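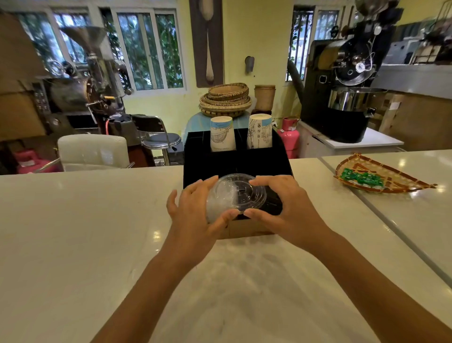 Search this repository Go

# Ullcombe Coffee Orders

432 handwritten tickets from a small coffee counter, typed up by Edin Softić and Mirjana Halilović over one long July.

## Files

tickets.csv: one row per ticket
names.csv: customer names as the barista heard them

## Known problems

- 47 tickets say only "the usual." We left them in. Good luck.
- "Homer" is either a regular or a nickname for several. Mirjana has a theory.
- Sizes are small, large, and "normal," a word with 7 spellings.
- Times after 4 p.m. are guesses, and the handwriting gets worse too.

## Use

Fine for teaching data cleaning. Please don't forecast anything with it. Corrections go to Edin, who will argue.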